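Dataset notes for `purnent-bin`, the transparent-container subset used to test the Cutcombe grasp planner. Maintained by Dagmar Machala. Last edited 4 May 2026.

## Contents

The subset holds 1,697 episodes. Each one has fixed-camera RGB, joint states, commanded gripper width and a per-frame contact label. The target is a clear plastic container against a green backdrop. Images are stored in the sensor's native orientation, so the container's rim runs vertically. Rotate by 90 degrees before feeding anything pretrained on upright images.

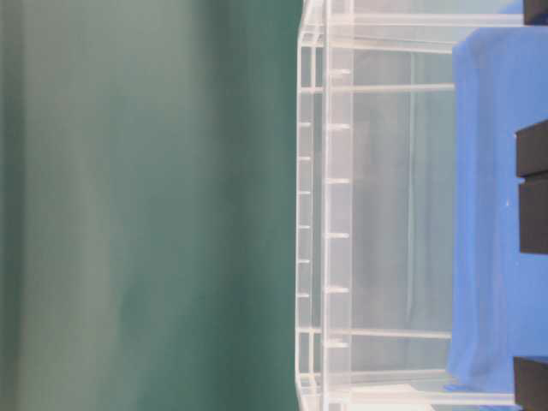 *Source: Purnent bench, fixed camera. Credit: D. Machala.*

Frames without the arm are kept on purpose and labeled `no_robot`. The segmentation head needs them as negatives – earlier checkpoints predicted finger masks on the ribs of the rim.

## Known problems

- Depth through clear walls is unreliable. The loader returns whatever surface the sensor reported, often the background. Set `depth_mode: mask_clear` to drop those pixels.
- Specular patches saturate. No exposure correction is applied.
- `contact` comes from motor current and lags the video by up to 8 frames. Do not use it as ground truth for first touch.
- Objects seen through plastic keep their own class. Grabner format has no field for "behind", so the flag is stored in `attrs.occluder`.

## Pre-grasp check

The planner stops at a standoff pose with the fingers open and compares the projected fingertip line with the detected wall edge. 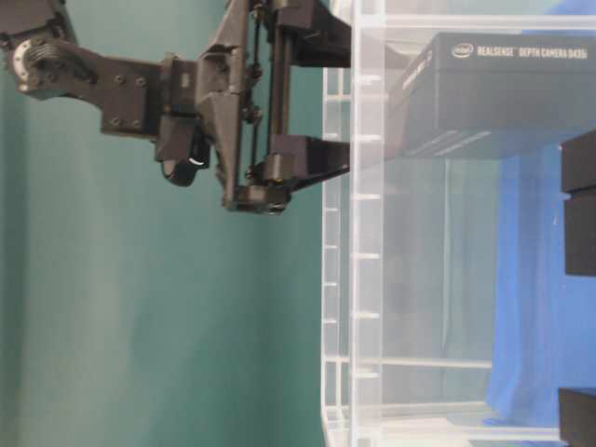 If the two differ by more than `edge_tol_px` (default 22), the attempt is logged as `REJECT_ALIGN` and the arm backs off along the approach axis. Raising the tolerance hides calibration drift; rerun `tools/handeye.py` first.

## Usage

```
python -m cutcombe.load --subset purnent-bin --rotate 90
python -m cutcombe.eval --check align --edge-tol-px 22
```

Output goes to `runs/`. Evaluation is deterministic if `--seed` is set, except for the `ferkdale` backend, where thread order still affects ties in the edge detector.

## To do

- Relabel `contact` from video (June)
- Add `behind` to the Grabner exporter
- Split files by session, not by episode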